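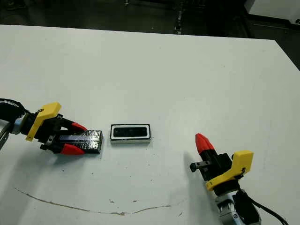 Fig. 1 - White tray on tabletop, grippers left and right.

Ticket 703
Product: Bunedik 2, vinyl transfer module
Component: Capture / sample rate handling
Status: Resolved, workaround supplied, fix scheduled
Priority: Medium
Site: Wallin second-hand records, back office archive

Initial report

Side transfers play back slow and flat in the library player. The pitch is low by close to a semitone and a half across the whole side, with no drift. The same pressing sounds correct when monitored live through headphones from the Zovham phono interface. First noticed in March on a 1990 compilation, where a staff member compared the transfer with a CD copy of the same album. A side that runs 20:00 on the turntable shows as 21:46 in Bunedik.

Strobe check on the platter is correct at 33 1/3. Belt replaced anyway, no change.

Environment

Bunedik 2, current update applied
Zovham USB phono interface, factory settings
Flaltetska tagging plug-in, enabled
Archive on internal drive, nightly copy to external drive
Output format: FLAC, 24-bit

Support, first response

Please supply the following:
- capture log for one affected side
- the same side exported as WAV with Flaltetska disabled
- the rate shown under Settings > Input > Device
- whether the fault occurs on sides recorded before the last update

Please don't run the Repair Library tool at this stage. It rewrites headers from the library database, and if the database is wrong the original values are lost.

Site reply

Log and WAV attached. Input device shows 48 kHz. Project shows 44.1 kHz, greyed out. WAV with Flaltetska disabled has the same fault. Sides recorded before the update are fine. Sides recorded after it are all flat, including seven-inch singles at 45.

The silence threshold for track splitting was also reset by the update. We had 3,000 ms, which suits live albums with short applause between songs, and it went back to the default. This gave extra splits on quiet passages. We have put it back by hand but mention it in case it is related.

Support, analysis

The ratio of 21:46 to 20:00 matches the ratio of 48 to 44.1. The audio has been captured at 48 kHz and written with a 44.1 kHz header. No samples are missing and nothing has been resampled, so the recordings are intact and do not need to be made again.

Cause: the update migrates old preference files. Where the project rate was set to Follow Device, the migration writes a fixed value of 44.1 kHz and locks the field. The Zovham interface runs at 48 kHz by default and does not refuse the mismatch. The reset threshold has the same origin - any splitting value above the new slider maximum is discarded on migration. Flaltetska is not involved. It reads the header after capture and stores the wrong duration in its own tag field, but it does not alter audio.

Workaround

1. Close Bunedik and confirm that the capture service has stopped.
2. Copy the preference folder to another location.
3. Delete the input preference file only. Leave the library file in place.
4. Start Bunedik, open Settings > Input and set the project rate to Follow Device.
5. Re-enter the splitting threshold in the text field. Do not touch the slider afterwards.
6. Record two minutes of any side and check that the duration matches a clock.

For existing files, use Tools > Batch > Reinterpret Rate, source 44.1, target 48. Do not use Convert Rate. Convert Rate resamples the audio and leaves the pitch where it is. Run Reinterpret Rate on affected sides only, or good files will come out sharp.

Site reply

Steps 1 to 6 done, test recording correct. Library filtered by capture version. Of 993 sides in the archive, the filter returned all those made since the update and none from before it, checked against the paper log. Batch run completed overnight without errors.

One problem remains. Durations in the track list are correct, but Flaltetska still displays the old ones, and cue points for individual songs land late. On side B of the 1990 compilation the fourth song starts well after its first verse.

Support, second response

Expected. Flaltetska stores cue points in seconds, and Reinterpret Rate does not adjust them. Select the affected sides, choose Flaltetska > Rebuild Cues From Audio and leave Keep Manual Titles ticked. If that box is cleared, song titles typed in by hand are replaced with track numbers.

Site reply

Rebuild done. Cues correct on every side sampled. Titles kept. One side of a spoken word LP split into far too many tracks and was re-cued by hand. The compilation now lines up with the CD from start to finish, apart from a slow fade on the last song that was cut short at mastering on the LP.

Closing notes

Migration fault logged against the capture component. Slider maximum to be raised in the same fix. Help page for Reinterpret Rate to carry a note on Flaltetska cue points. Site advised to keep the copied preference folder until the next update is installed.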